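I got to the guesthouse in Gernley at six in the morning, off the night bus, with one boot lace broken and no idea where breakfast was. The owner was already up, raking gravel. She runs the place with her brother (he cooks, she does everything else) and she'd agreed to talk to me about walking the Brelier trail in the off season, which almost no one I know has done.

"People ask me if it's closed," she said, pouring coffee before I'd even put my bag down. "It's a path! You can't close a path. The bus stops running up to the trailhead in November, so you walk an extra hour. That's it."

She has walked the whole thing 11 times, usually alone, always starting from the Gernley side. I asked why that direction and she looked at me like I'd asked why soup goes in a bowl.

"The climb is over by lunch. If you come the other way you get it at the end of the second day, with your knees already gone."

The high point sits at 1270 meters, with a stone hut you can sleep in if you book a bunk. There are 18 of those. In August you fight for one — in late fall she's had the whole hut to herself and slept next to the stove. Bring your own food, she told me, and a real sleeping bag, and cash for the honesty box.

I wanted to know about getting lost, because I'm good at it. "Follow the yellow posts until the stream, then stop trusting them," she said. "Two of them got moved years ago when they fixed the bank. Keep the water on your left and you're fine." She drew it for me on the back of a receipt from the Şimşekoğlu bakery down the hill, where I later ate three cheese pastries in a row and regretted none of them.
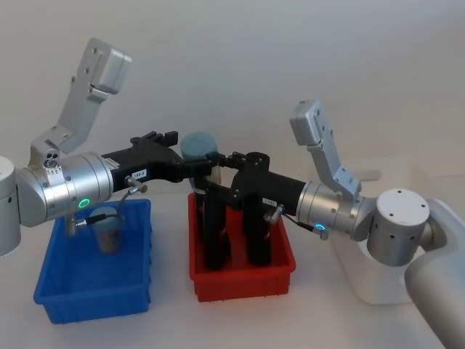
Two robot arms above a red bin, with a blue bin to the left.

We got onto money at some point. A bed at her place is cheaper from November on, and dinner is included if you tell her brother by four. She doesn't take online bookings in winter. "Call me. If I don't pick up I'm outside, so call again."

Her one big complaint is the Stadix map, the folding one every shop around here sells. It shows a spring just below the hut that's dry most of the year, and walkers turn up at her door on the far side of thirsty. "Fill up at the stream," she said, and then she said it again while I was lacing my boots, and once more from the gate as I walked off up the road.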